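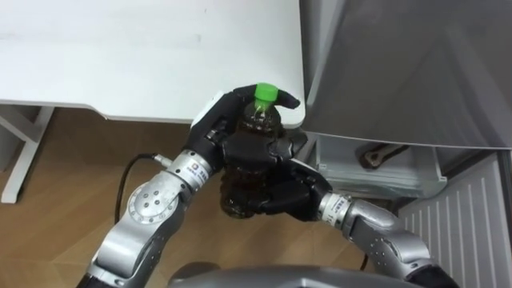

Break Area Check, Refrigerator Corner
Site: Trirnport, Flovwood building
Checked by: Montserrat Palacios
Copy to: Geert Visser
Period: February
Ratings: OK / Fix / Watch

1. Refrigerator, outside
Doors close on their own from half open: OK
Door seals clean and not torn: OK
Stands level, does not rock: OK
Comment: Front is smooth and wipes down fine. Use the mild spray only. The scrub pads leave marks on a glossy finish.

2. Refrigerator, temperature
Main section at or below 40 degrees F: OK
Thermometer in place on middle shelf: Fix
Comment: Reading taken with my own thermometer at 8 in the morning before anyone had been in it. The one that belongs in there is missing. Geert, please order another with the next supply request.

3. Gap between table and refrigerator
Nothing stored in the gap: OK
Table does not block the door or drawer: Watch
Power cord not pinched: OK
Comment: The gap is narrow. The table creeps over when people lean on it. We agreed on 6 inches last time and it was a little under that when I measured, so I moved it back. Tape on the floor would save doing this every month.

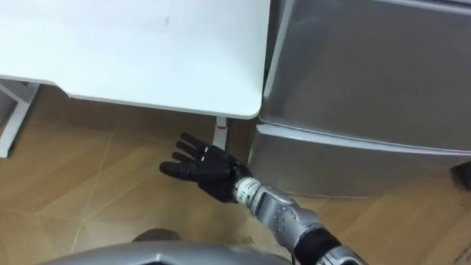
Gap between the white tabletop and the appliance cabinet.

4. Table
Top clean: Watch
Corners rounded, no chips or sharp spots: OK
Legs tight, no wobble: OK
Comment: A few faint smudges and scuffs on the top. The scuffs did not come off with the spray. There is a small reddish mark partway down the leg at the refrigerator end. I could not feel a crack and the leg is solid. Leave it unless it gets bigger.

5. Floor
Dry, no spills: OK
No raised or loose planks: OK
Surface wear: Watch
Comment: Thin scratches across the boards and a tiny dark spot by the same table leg. Nothing to trip on. Lift the table to move it, don't drag it. Felt pads are in the supply closet, second shelf.

6. Lower drawer
Slides in and out without sticking: OK
Pushed all the way in after use: Fix
No cracks in the plastic: OK
Drinks capped tight before going in: OK
Comment: Found open twice during the week. At shin height it is easy to walk into, especially coming from the table side. Bottles can go in on their sides if the caps are tight, like the dark brown drink with the green cap. Anything already opened and half finished should stand in the door instead. 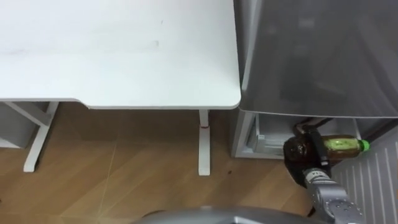 7. Labels and old food
Items marked with name and date: Fix
Nothing past its date: OK
Comment: Four containers had no name. I put a note on the door. They go out at the end of the month if no one claims them.

8. Follow-up
Thermometer: Geert
Tape for table position: Geert
Drawer reminder on the door: Montserrat, done
Felt pads on table legs: open, whoever has ten minutes
Items 3, 5 and 6 get looked at again on the next check.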